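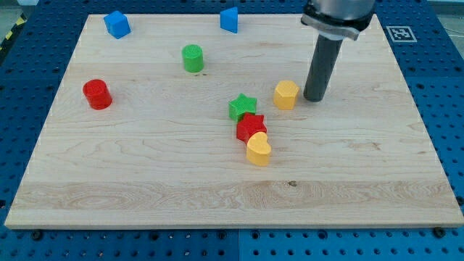

Yoon-hee Hyun
ok block sorting update, because a few of you asked and I have coffee and opinions

Yoon-hee Hyun
So the arm is called Cheon now. I lost the naming vote at the workshop (I wanted Votora, I'm still a little sore about it) and it's already on the sticker, so Cheon it is!

Yoon-hee Hyun
Printed the last of the blocks in April. Cube, cylinders, stars, a heart, a hex prism and a triangular prism. The stars took me three tries to get a top layer I liked and then I left the ridges on everything else anyway. Sanding tiny hearts is not how I want to spend my evenings

Yoon-hee Hyun
The board is maple and I love it way too much. It's flat, it's pale, the colors pop, and it was sitting in the offcut bin at the shop for 11 bucks. There's a little dark spot near the front edge and I've gotten weirdly fond of it

Yoon-hee Hyun
Calibration is the part I keep redoing. There's a square marker on the table past the back corner of the board, and everything gets measured from that. Bump it and you start over. I have bumped it. I have bumped it with my ELBOW

Yoon-hee Hyun
Numbers for the nerds: 70 picks last night, 13 misses. Most of the misses were the heart, which wants to roll off its point the second anything touches it. Cylinders are a dream, if I could sort only cylinders I'd be done and on vacation

Yoon-hee Hyun
Someone asked about the stars. When two of them are close together my code decides it's one big lumpy thing and aims for the middle. Color first, then shape, seems to help (green and red are easy to split) but it's slower and I haven't cleaned it up yet

Yoon-hee Hyun
Code is in the Pivum folder on the shared drive if you're a member, the one with "use this one" in the name. Please don't use the other one

Yoon-hee Hyun
Next up is a softer tip and maybe a fatter heart. Going back in at 3 if anybody wants to come hang out, bring snacks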